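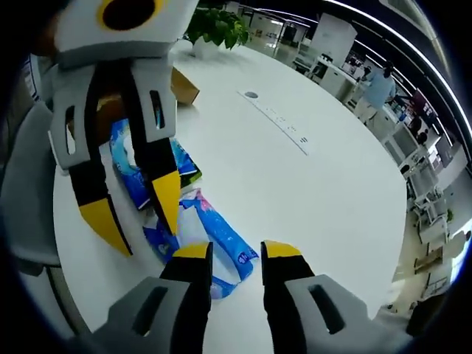 Two hand-held grippers over the packing items.

Sasix is a method for teaching a robot arm to pack small goods from demonstrations made with hand-held grippers. A person does the job, the gripper camera records it, and a policy is trained on the result. I spent May with the release, on the bench in Kostilville, and this review covers the data tools and the trained policy.

Setup is easy. The grippers are light, and Amparo Mosquera had usable demonstrations on her first morning. The wide view takes in most of the table and a lot of the room behind it, so the tracking has plenty to hold on to. The cost is that things near the rim bend badly, and the labeling tool does nothing to help with that.

We recorded 200 demonstrations and trained on all of them. On stiff items, such as bottles and small boxes, the policy did well. Soft packs were harder. It would close on a fold, lift, and lose the pack on the way over. Fredy Rivadeneyra added 80 more demonstrations with soft packs only, and the drops became less common, though I would still not leave it alone with a crinkly bag.

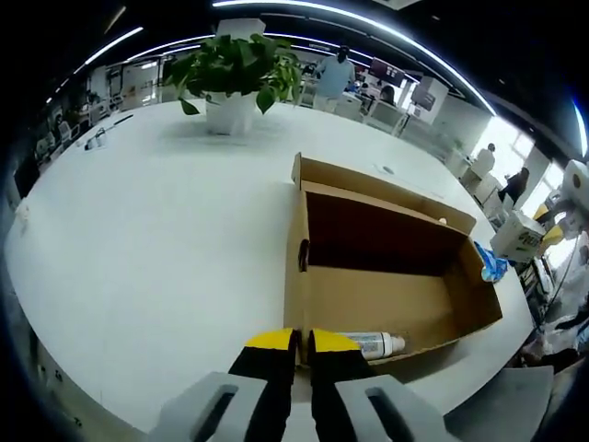
Placing is better than picking. The policy is careful at the near wall of a box and will back off and try again if a finger comes down in the wrong spot. It is slow about it. Matúš Pešek tried the shorter action setting, and that made it faster but rougher.

The paper says little about two-handed work. The tools do record both grippers in sync, and the files load without trouble, but the training script treats the second hand as an afterthought. Expect to edit the config yourself - the comments in it are out of date.

I would recommend Sasix to a lab that packs mostly rigid goods and has someone who can read the code. For soft packaging, I would wait for the next release.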